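Chapter 6
Choosing Between Grippers

Every laboratory has a drawer of grippers that were perfect on paper. Ours at Plillmont is a deep drawer. This chapter is about how to try out a pair of hand-held grippers before you commit to them, and it assumes you have already read the data sheet and believed most of it.

The usual mistake is to begin with a foam block. Foam blocks forgive everything. Begin with something bulky and awkward, on a hard floor, with a hose attached.
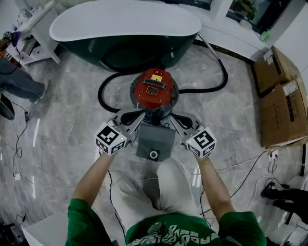

Figure 6.1 Two-handed grasp on a vacuum cleaner, one gripper to each side of the body.

A round body asks both hands to agree. If one closes early, the load turns towards the other, and the operator corrects with the wrists without noticing. Record that correction. It will tell you more about the fingers than the operator's opinion will, although you should write the opinion down too, swearing included.

We compared the Gustoner and the Ibarra over 21 tasks, with the same operators and the same objects. The Ibarra won on grip. The Gustoner won on everything you care about after lunch – weight, chiefly, and where the thumb goes. Section 6.2 sets out the scoring, and Section 6.3 admits what is wrong with it.

Look closely at the pads before each session. A perforated mesh surface has a great many places to keep dirt.
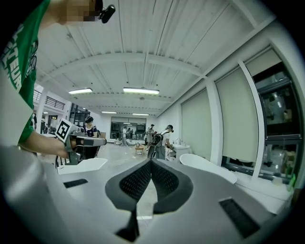

Grigore Manole objects that pad wear is the wrong thing to fuss over: in his trials the fingers drifted out of line long before the pads gave trouble, and he would check alignment first, every Monday, and leave the pads until somebody dropped something.

We have some sympathy with this.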